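Reading a Sitting Room
Handout 4: The Coffee Table and What Ends Up On It
Course notes, Introduction to Household Furnishings
Instructor: Hortensia Salinas
Revised 12/03/2020

Bring this handout to class along with the upholstery glossary from Handout 3. Those of you who left the glossary on a bus may copy from Luuk Van Acker, whose handwriting is legible and who has run out of excuses for refusing.

Our subject is the formal sitting room: dark polish, gold trim, a carved settee with floral fabric, and a table that was bought to be admired and is used to hold bottles.
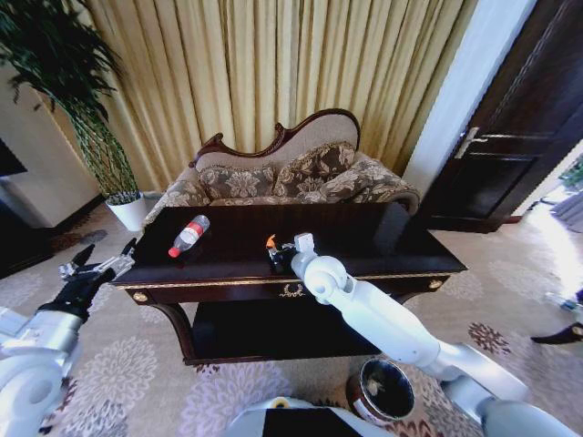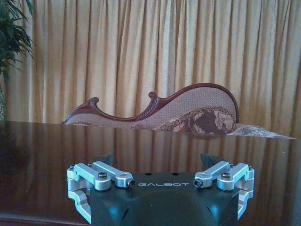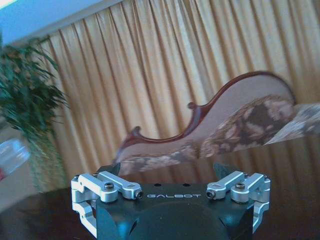
1. Terms for this unit

Apron: the strip of wood directly under the tabletop. On a plain table it holds the legs together. On a formal table it holds the legs together and also shows off.

Settee: a seat for two or more with a back and usually arms. Families will call it the sofa, the couch, or "the good one." In your written work, call it a settee.

Show wood: any part of an upholstered frame left uncovered on purpose. If it is carved, it collects dust in the carving. Sellers leave this out.

Pinch pleat: fabric gathered at the heading and stitched into folds. Do not write "pinch pleat" for every curtain with folds in it. If you can't see the heading, write "pleated" and move on with your life.

2. The matched set and its problems

A formal room is usually built around one wood color. The table is dark, so the settee frame is dark, so the cabinet must be dark, and by then the only relief comes from the textiles. Beige, cream and gold do most of this work. Note how much fabric it takes to cheer up a small amount of mahogany stain.

Gold trim is a separate question. A thin line along an edge sharpens the shape. Add a motif, then knobs, then a lamp, and you have a hotel lobby. Bautista Retamal argued last term that there is nothing wrong with a hotel lobby. His paper was very good and I still disagree with it.

3. High gloss

A glossy dark top shows everything: fingerprints, crumbs, the ceiling light, your face as you bend down to look for fingerprints. For ordinary care, use a soft dry cloth first, then a barely damp one, then dry again. Work along the length of the table. Circles leave circles.

In the supply cabinet you will find Prudine (polish) and Daza (cloths). The Plusov is for the floor. Please read the labels. The practice table from last December has still not recovered.

4. Clearing the surface

Sort what you find before wiping anything.
Trash goes in a wastebasket, which should be within reach of a seated person.
Bottles get stood up or taken away. A bottle on its side will roll, and it prefers to roll toward carpet.
Small objects that you can't identify go on a tray. Do not throw them out. Someone will come looking for them within the hour, and that person will be upset.

Lower shelves count as surfaces. I mention it every year.

5. For next class

Write one page on a sitting room you know well. Name the main wood color, the textiles, and one object that has no business being there but never leaves. Iara Henríquez has asked whether a relative can be the object. No.

Read pages 20 to 41 in the course packet. Abelardo Troncoso has the spare copy and the key to room 841.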